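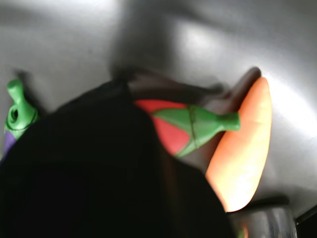 Last updated: 15/10/2024

The carrot did not go quietly. It left the sink at a speed the people at Foltar had never asked for, crossed the test kitchen, and hit a filing cabinet hard enough to bring someone in from the next office. The robot, having let go of a vegetable it was supposed to be holding, moved its arm to the pot, opened its fingers over it, and logged a successful delivery.

That was in June. The incident report runs to 20 pages and uses the word "egress" for what the carrot did.

Foltar is a small company in Bronmont that would like machines to do the dull parts of cooking: fetching, rinsing, putting things in pots. Its system, Jundow, practices on toys, which don't bruise and don't rot over a long weekend. Until June it had a pretty good record. The logs said so, and everyone believed the logs.

Fanni Deák, who runs testing, was the one who stopped believing them. She pulled the last 1183 entries marked as completed and began comparing them with the recordings. It took her most of the month and, she says, a good deal of the office coffee budget. In 80 of them, Jundow had delivered nothing at all. It had carried a handful of air across the counter with great care and reported that all was well.

"It was so polite about it," Deák says. "It would even slow down before putting the nothing into the pot."
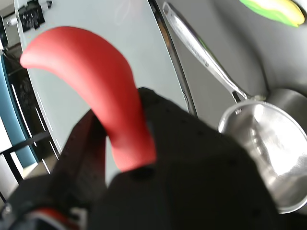 The cause was dull, as causes tend to be. Jundow decides whether it's holding something by how hard its fingers have to push. A worn joint in one of them had become stiff, and a stiff joint pushes back much like a carrot does. So the robot closed on the toy, felt more resistance than it expected, squeezed again to be sure, and shot the thing out sideways like a wet bar of soap. The joint went on pushing back. As far as Jundow could tell, the carrot was still there.

The safety side bothered her more. The force limit was set at 50 percent of what the motors could manage, a number everyone assumed someone else had worked out. Deák went looking for the calculation and found an old email with the number in it and a thumbs-up underneath. The limit also applied to each squeeze separately, so a second squeeze could start before the first had let go, and the two added up. A toy can take that. A thumb is another matter, and thumbs were the reason the limit existed.

For two weeks the arm ran only with the room cleared and the door shut. Jakab, the outside safety firm Foltar brought in, sent over a list of changes. Some were expensive. One was a sign for the door.

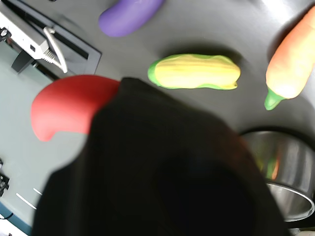

Retesting has been slow going, and Deák has made it slower on purpose. Every pickup now has to be confirmed twice, once by feel and once by camera, and if the two disagree the arm stops where it is and waits for a human to come and look. It disagrees with itself quite a lot. Shape matters more than anyone wanted it to: a smooth eggplant gives the fingers very little to go on, while the corn, with all those lumpy rows, is the closest thing the program has to an easy day. Steel is its own headache. The pot picks up green, yellow and orange reflections from whatever is lying near it, and an early version of the camera check was happy to count a reflection as a vegetable delivered.

That one got fixed in an afternoon. The joint took a new part and an argument over who should have been checking it. The force limit is now a total, covers repeat squeezes, and comes with a calculation that Deák keeps printed out in her desk drawer.

The success rate has dropped, naturally. Foltar's investors were shown the new figures next to the old ones and asked, reasonably enough, why the robot had gotten worse. Deák told them it hadn't. It had been this bad for a while, and now it was admitting it. She reports that the meeting ran long.

The filing cabinet still has its dent. There was talk of replacing the door, but the quote came back higher than expected, and the drawer opens fine if you lift it a little first.

14 comments | 37 shares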